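From: Zixuan Luo
To: shared-houses list
Subject: Re: [shared-houses] Keeping a common table usable

On Tuesday the Ziltthorpe house wrote:

> We have one table for nine people and it is never clear. We tried
> a rule that everything comes off it each night. It lasted 8 days.
> After that things went into a crate in the hall, and then people
> took them out of the crate and put them back on the table. Has
> anyone got a system that works without somebody having to nag?
> Also, what do you do about marks on the wood? Ours has a sort of
> pinkish patch that does not shift with washing-up liquid.

Two separate questions, so two separate answers. The first is longer.

We had the same rule at Mallaten and dropped it. A full clear every night treats all the items alike, and they are not alike. Some are there because they are in use, some because they are about to be eaten, and some because they have no other place. Only the last group is a storage problem. The crate in your hall moves that group a few metres and does nothing else for it.

What we do now is sort by how long a thing is entitled to stay. There are 3 classes.

Class A is food in the open. Fruit may stay on the table, in a bowl or in the bag it came in, until eaten. Snack packets may stay if unopened. Once opened they get a clip and go in the cupboard. Tins go straight to the cupboard, with no grace period.

Class B is wrapping and kitchen kit. Foil, cling film, mixing bowls, shaker bottles. These go back at the end of the meal or task that needed them. Used foil and empty bags go in the bin at the same time, by the same person.

Class C is everything else: tape, clips, cables, small black parts that belong to some larger black part. These are the hard ones. They are small and each person assumes that somebody else needs them.

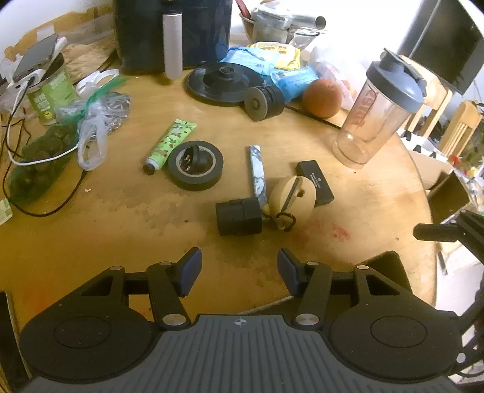 For Class C we keep a shallow tray with a lid on the shelf nearest the table. Anything unidentified goes in the tray the same evening. The tray is emptied on the first of the month. Before that, anyone may claim from it. The lid matters: without one the tray becomes a second table. Ours is a Kramer cutlery tray with the dividers taken out, and any tray of similar depth would do.

Some points on particular items.

Phones. People prop them against whatever is standing up, which means a tin or a charger is kept on the table to serve as a phone stand. Then nobody will put the tin away. Our table in the picture has a green-labelled can doing this job. If people want to watch something while they cook, buy a stand and treat it as part of the table. We did not do this for a long time and the tin count never fell to nought.

Charging cables. One cable, fixed at one end to the wall side, long enough to reach the near edge and no further. Loose cables get dragged across the middle and other things are then arranged round them. A second cable should need a good reason.

Adhesive tape. The roll collects small parts in its centre hole. Check the hole before putting the roll away. I have found two lost knobs this way.

Produce bags. Mesh bags are fine on the table because air gets through. Closed plastic ones are not. Fruit sweats in them and the damp gets into the wood.

Mixing bowls. An empty bowl on a table fills up with whatever is nearest, usually rolls of foil and film. Store it upside down.

As to nagging, the rota on the wall made no difference here. What did was assigning the class to the last person who handled the thing, with no discussion about who owned it. If you moved the foil, the foil is yours to put away. Expect a fortnight of arguments.

On the marks. Ours is a round table in light wood. The top is scuffed and worn in patches, and it has a faint reddish stain on one side, so I have looked into this more than I wanted to. In order of increasing effort:

1. Warm water and a soft cloth, wiped with the grain and dried at once. This removes anything sitting on the surface.

2. Bicarbonate of soda mixed to a paste. Leave for ten minutes, wipe off, dry. Test it underneath first. It made our stain paler and stopped there.

3. Sanding. Only if the top is solid wood. On a thin veneer you will go through it. Start at 120 grit and finish at 240, along the grain throughout, then re-oil. Two thin coats of oil with a day between them are better than one thick one.

We have not done step 3. It means having no table for two days, and the Lustov hard oil that was recommended to us comes only in a tin much larger than we need. If another house wants to split one, write to me off list.

Do not use bleach on it. Someone suggested that here in January and the treated area came out lighter than the rest on a spare chair seat, which is where we tried it.

One correction to my last message: I said the tray should be emptied weekly. Weekly is too often. People who are away for a few days lose things they wanted. Monthly is right.

Zixuan

Recent items on this list
Splitting a bulk order of rice
Re: Splitting a bulk order of rice
Descaling a kettle in a hard water area
Fridge shelves: by person or by type of food?
Re: Re: Who defrosts the freezer
Spare wooden chairs, collection only
Re: Bicycle storage in a narrow hall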